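When the Easy Part of the Job Goes Away

Most of the arguments I hear about robots in the workplace are about headcount. Will there be fewer people on Monday than there were on Friday? It is a fair question and I would ask it too. But I spent six years on the packing floor at Clenent, the housewares distributor in Plondport, and the change I saw there had more to do with what was left in the day than with how many of us were in the room.

Clenent ships drinkware. Cups, tumblers, lids, the sets you see stacked near the register in the spring. When I started, a packer did the whole order. You read the ticket, pulled the colors, checked each cup for cracks and bad printing, nested them, boxed them and taped the box. A good packer did 419 units in a shift. Pulling and nesting took up most of that time, and it was dull. It was also the part where you could talk to the person next to you.

Then the company brought in arms from an integrator called Gidey to do the pulling and nesting. By May the arms were handling the plain orders without much help, and the target for a packer working with one went to 535. On paper the job got easier. Your hands did less. What remained was the checking, the odd orders, the jams and the paperwork, all day, with the restful part taken out.

I think managers miss this because they measure a job in motions. If a machine takes over half the motions, they figure the person now has half a job, and they look for something to fill the other half. Nesting cups gave your shoulders a beating, and I don't miss that. But it also gave your head a rest between the things that needed judgment. Looking for a hairline crack takes attention, and nobody has eight hours of that in them. On our floor, missed defects went up in the afternoons, and the first response was a memo telling people to focus.

The second thing that changed was who knew how the work was done. Before the arms, the best packer on the line was the one the new hires watched. After, the person everybody called was whoever had been to the Gidey training, which lasted 5 days and was offered to the day shift only. Nights got a binder. So you had people with ten years on the floor waiting for someone with a year in to come clear a fault, with the target still counting. I don't blame the ones who got trained. I would have gone if asked. But it set the two shifts against each other in a way that hasn't gone away.

Flokmont, the other warehouse out by the highway, put in similar equipment and did it differently. Everyone on both shifts learned to stop an arm, move it clear and restart it. They also rotated people off inspection every couple of hours. I have friends there, and they complain about plenty, but they don't talk about the arms the way we did. The arms are just part of the room.

I am not against the machines. My wrists are better than they were, and I would not vote to go back to nesting by hand. My view is that a company buying a robot should have to redo the whole job on paper before the crate is opened. Write down what is left for the person. Add up how much of it is close attention, and cut the stretches to a length a tired human can manage. Train both shifts, and pay for the training hours. Then set the target, and set it with the packers in the room.

If there is money for the arm there is money for that. Clenent found the budget for a second cell before it found the budget to train nights, and people noticed the order those came in.

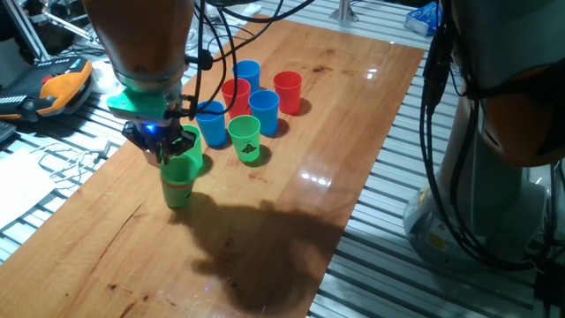

A robot arm holds a green cup over a wooden board set with other plastic cups. Photo: courtesy of the author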